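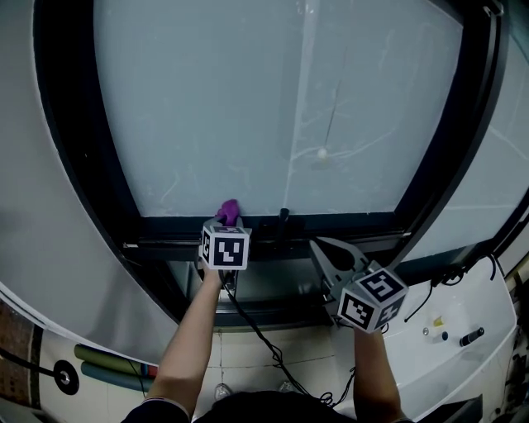 Condensation on bathroom window every morning, is a bigger fan worth it?

Posted May 28, 2020 in Home Repair

We have a small upstairs bathroom with one frosted window and an old ceiling fan. After two showers the glass is soaked and water sits on the bottom of the window frame until lunch. The paint on the wall next to it has started to bubble. I bought a cheap humidity meter and it reads 90 percent after the second shower and is still at 76 an hour later with the fan running.

The fan is a Benar. The label is mostly gone so I don't know the rating. The room is 69 square feet with a normal height ceiling. Would a bigger fan fix this or do I need to look at the window too? I would like to keep it under 200 dollars. I can do basic wiring but I don't want to go up on the roof.

savham_ridge

Before you buy anything, hold one square of toilet paper up to the fan while it is running. If it doesn't stick, the fan isn't moving much air. Take the cover off and wash it, vacuum the blades with the breaker off, and try again. Then go in the attic and look at the duct. Mine had come loose from the fan box and was blowing straight into the insulation. It took a clamp and some foil tape to fix.

Also check the gap under the bathroom door. If you put in new flooring at some point the door may be too tight to let air in. Leave it open an inch during a shower and see what the meter says.

For a room that size you don't need a huge fan. The usual rule is one cfm per square foot, so anything rated at 76 or more is enough if the duct is clear. Put it on a timer switch and let it run for a while after the last shower.

On the window, wipe it down with a squeegee for now. Single pane glass will always get wet first in winter. Scrape the bubbled paint and let the wall dry fully before you prime it, or it will come right back.

trolance76

just open the window

mahama_dad

Same problem at our place and the timer switch helped the most. We kept the old fan. I still have to wipe the glass in the cold months.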